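What Lives on the Kitchen Counter: Storage, Habit and the Back Wall
A student project report, Interior Studies, Orndale College

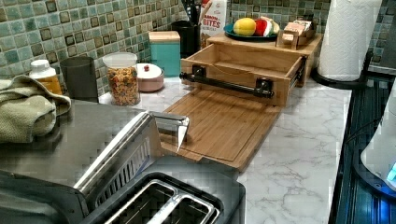
When our group first sat down to choose a topic, nearly everyone wanted to do something grand with living rooms, and I was the one who kept coming back to kitchen counters. I grew up in a house where the counter was where everything landed (mail, keys, school forms, half a loaf of bread) and I have always been curious about how other households decide what gets to stay out and what has to go in a cupboard. The kitchen I ended up studying belongs to a family in the Thoroddsen building, and they were more generous with their time and their tea than I had any right to expect. Their counter is a working one, with the toaster at the near end and the rest of the everyday things lined up against the green and teal tiles, and the cereal has been tipped into a clear jar with a white lid so that you can tell from the doorway whether it needs to go on the shopping list. That jar became a sort of mascot for my project, and I'll come back to it.

Aim

The brief from our instructor was to pick one surface in a lived-in home, learn how it is used, and suggest changes that cost little and don't require a contractor. I wanted to find out which items the household truly reached for every day, which ones had simply settled there, and whether a small piece of furniture on the counter helps or only adds another thing to wipe around. Counter organizers are sold everywhere now and I was a bit suspicious of them going in, I'll admit.

How I went about it

I visited 3 times, once in the morning rush and twice in the evening. Between visits the family kept a tally sheet taped inside a cupboard door, and every time somebody used something from the counter they put a stroke beside its name. I had expected them to forget after the first weekend, but they were wonderfully faithful about it, and by the end of the trial there were 556 strokes on the sheet. The trial ran for 20 days. I also drew the counter to scale, which took far longer than it should have, as I measured from the wrong side of the sink and had to do the whole back edge again.

I should say something about the surface itself. It is white with a soft grey marble pattern, very handsome, and the family told me they are fussy about keeping things off it that might leave a ring. The tiles behind it are small squares in mottled greens with some brown-edged ones mixed in, and they are forgiving of splashes in a way that a plain white wall would never be. We talked for quite a while about how a busy pattern at the back makes a row of mismatched containers look calmer than you'd expect. My own view is that it depends on the colours. A teal box with a light wooden lid stands right up against those tiles and I honoured it with a whole page in my sketchbook, as it very nearly disappears into the wall. The little pink and white dish with the red knob on its lid does the opposite, and your eye goes straight to it.

What the tally showed

The toaster won, and it wasn't close. The cereal came second, and then the utensil crock, though the crock gave me trouble because the family couldn't agree on whether taking out two utensils at once counted as one stroke or two. (We settled on one.) The fruit plate did better than I had guessed. It sits up on the flat top of the wooden organizer, and the family were certain that more fruit gets eaten when it is raised up a bit and in the way of people walking past. I can't prove that from my numbers, as I have nothing from before the organizer arrived, but I have since moved the fruit in my own apartment and I do seem to be buying more apples.

The items along the back were a mixed bag. Some had hardly a stroke beside them for the entire trial. When I asked about these, I got lovely long answers about where they had come from and very short answers about what they were for, and I think any fair report on storage has to leave room for that. People keep things out because they like seeing them. I had a column on my sheet for use and no column for fondness, and I would add one next time.

The organizer

This was the part I had the most opinions about beforehand and the part where I changed my mind the most. It is a light wooden stand with a shelf on top and a drawer underneath, and the drawer has a black metal handle in the style of a bit of pipe. The handle is bigger than it needs to be and everybody in the house is fond of it, including the youngest, who can get a proper grip on it. What surprised me was how little the drawer had been given to do. The family had bought the stand for the shelf, and the drawer came along with it. We spent most of my second visit pulling it open and debating. Tea bags were proposed, then elastics and bread ties, then batteries, and at one point a very strong case was made for chocolate.

My suggestion was to give the drawer to the breakfast things: the butter knives, the napkins and the bread clips, all of which were being fetched from the far side of the kitchen each morning. On my floor plan the walk is only a few steps, but it crosses the path of whoever is at the fridge, and I had watched 2 people do a sort of polite dance there on my morning visit. I checked the idea against the clearance chart in our Dolberg course reader, which asks that a counter drawer be able to open all the way without meeting anything in front of it, and I made that a condition of the plan.

Costs and materials

I priced a set of drawer dividers at Losis, the hardware store near campus, and they were well within our allowance. I would rather the family tried the drawer without them through to the end of May and then decided. A tea towel folded in the bottom would stop the knives sliding about just as well, and there is always a towel within reach in that kitchen.

Things I would do differently

I would start the tally sheet earlier, and I would measure the counter once, properly, with someone holding the other end of the tape. I would also like to have gone on a weekend, when the family says the baking comes out and the whole arrangement gets pushed up to one end to make room for dough. My plan doesn't account for baking at all. The jar of cereal, they tell me, is the last thing to be moved.

Submitted Feb 14, 2007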